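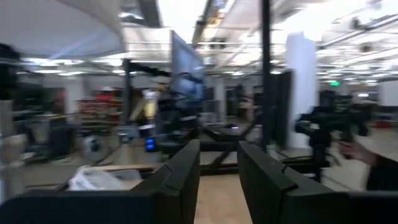

Jolien Brouwer wrote back that she had bought two stands like it before and both had leaned within a year, so what was different about the Gruvareck? A fair question, and the maker's leaflet doesn't answer it. We sell the thing, so take our view with the usual salt, but we would sooner send out fewer and get fewer back.

Gruvareck floor stand for flat screens

A tall stand for one screen in a large open room. The screen can be turned to either side once it is up, and it stays where you leave it if the collar is done up properly. The leaflet says "fingertip adjustment". Ours needed two hands and a bit of a shove for the first week. It has eased since, though we wouldn't call it fingertip.

What it holds

The maker says screens up to 85 inches. We don't list it for that. With a 70 inch screen at full height it was steady on a hard floor and swayed for a moment when somebody knocked it. With anything bigger we didn't like the look of it, and if you order it for a bigger screen we will ring you first. On carpet, go smaller again.

Cables

This is the weak part. The leaflet shows a neat upright with no cables at all, which is easy to manage if the screen isn't plugged in. There is a channel inside the upright, but it takes two thin leads and most people have more. The rest hang down under the screen. The Surneck cable sleeve (sold separately, and in our opinion it ought to be in the box) hides most of them. Leave enough slack for turning the screen or you will pull a plug out.

Light and glare

Under rows of bright ceiling lights most screens are hard to read from somewhere, and a stand won't cure that. Turning the screen helps more than tilting it. The Verhoeven hood is offered as an extra and we tried it under strip lights. It made a small difference from the side and none from the front - we stock it because people ask.

Putting it up

Allow 26 minutes, says the leaflet. Two of us took most of an hour, and one of those two had done it before. The bolts for the foot and the bolts for the bracket are nearly the same length and come in one bag. Sort them first. Don't lift the screen on alone.

In the box

Foot, upright in two parts, bracket, collar, bolts, one hex key. No spirit level, and you will want one.

Guarantee

3 years on the metal parts, one on the collar. Returns go to our Basatar warehouse, and you pay the carriage unless it arrived damaged. Questions to Ismael Batista on the order desk, who will want your screen's weight as well as its size.

Page checked 21 November 2024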